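야외 곤충 채집·사육 안전 점검표 (여름철용, 댓글 포함)
작성: Plerell 곤충 모임 / 개정 1/6/22

등화 채집을 나가기 전과 돌아온 뒤에 한 번씩 봅니다. 해당 없는 칸은 비워 두세요.

1. 출발 전
[ ] 헤드랜턴 두 개, 예비 전지
[ ] 긴바지, 목이 긴 양말, 장갑
[ ] 토지 소유자 허락 확인 (Sitard 쪽 과수원은 매번 새로 연락)
[ ] 벌 알레르기가 있는 사람 확인, 약은 본인이 휴대
메모: 작년 7월에 약을 차에 두고 들어간 일이 있었음. 주차장에서 한 번 더 물어볼 것.
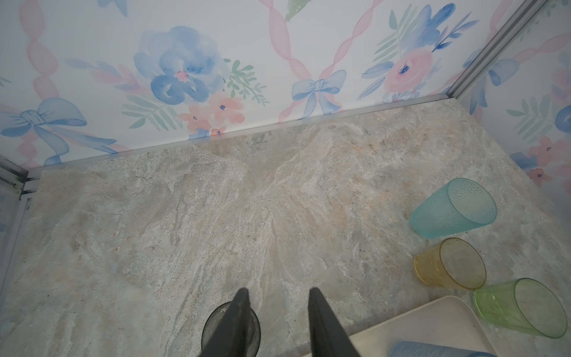

2. 등화 장비
[ ] 발전기는 천막에서 10미터 이상 떨어뜨림
[ ] 연장선 피복 벗겨진 곳 없음
[ ] 자외선등을 맨눈으로 오래 보지 않음
[ ] 흰 천 고정줄에 반사 테이프
메모: 100와트 등은 켠 뒤 갓이 뜨거움. 아이들은 천 앞쪽에만 서게 합니다. Covus 연장선 한 개는 플러그가 헐거워서 폐기.

3. 현장
[ ] 장작더미와 돌 밑에 맨손을 넣지 않음
[ ] 지네, 독나방 애벌레는 핀셋이나 긴 집게로만
[ ] 야생동물에게 먹이를 주지 않음
[ ] 뒤집은 돌은 원래대로
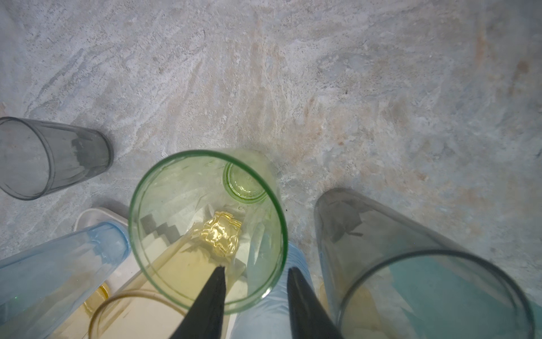
채집통은 뚜껑의 숨구멍과 잠금 상태를 먼저 봅니다. 통이 모자라면 집에 있는 컵을 쓰는 분도 있는데, 유리컵은 산길에 가져오지 마세요. 집에서 잠깐 관찰할 때 쓰는 것은 괜찮지만, 위 사진의 컵처럼 안에 구겨진 금색 포장지가 들어 있으면 꺼내고 씻은 다음에 벌레를 넣습니다. 젤리나 사탕 찌꺼기에는 개미가 금방 꼬입니다.

4. 귀가 후
[ ] 진드기 확인 (무릎 뒤, 허리선, 귀 뒤)
[ ] 옷은 바로 세탁
[ ] 채집통 라벨에 장소와 시각 기입
[ ] 사육장 습도 67% 안팎
[ ] 관찰용 그릇은 식기와 따로 보관

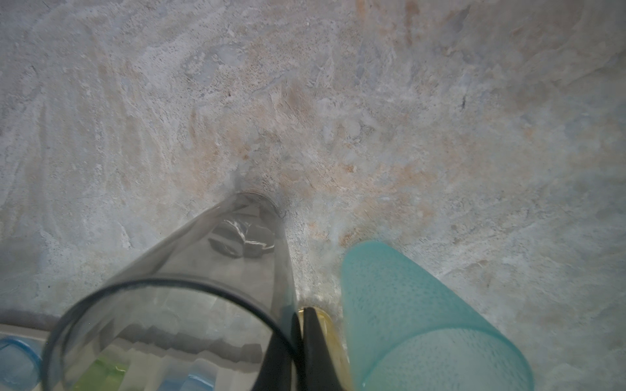
조리대 위에 기울어져 누운 투명 유리컵.

5. 놓아주기
[ ] 잡은 곳에서만 방사
[ ] 외래종 의심 개체는 사진을 찍고 문의
메모: Du 저수지 둑은 밤에 미끄러움. 방사는 해 지기 전에.

공유 13

댓글
- 2번에 소화기 항목도 있으면 좋겠습니다. 발전기 쓰는 조는 하나씩 챙겼으면 해요.
- 진드기 확인할 때 모자 안쪽도 보세요. 저는 거기서 나왔습니다.
- 플러그가 헐거운 연장선, 저희 조에도 있습니다. 다음 모임 때 가져가겠습니다.
- Sitard 과수원은 농약 친 뒤에는 들어가면 안 되니 연락할 때 날짜도 같이 물어봐 주세요.
- 습도계가 두 개인데 숫자가 서로 다르네요. 어느 쪽을 봐야 하나요?
 ㄴ 사육장 바닥 가까이에 둔 쪽으로 적어 주세요.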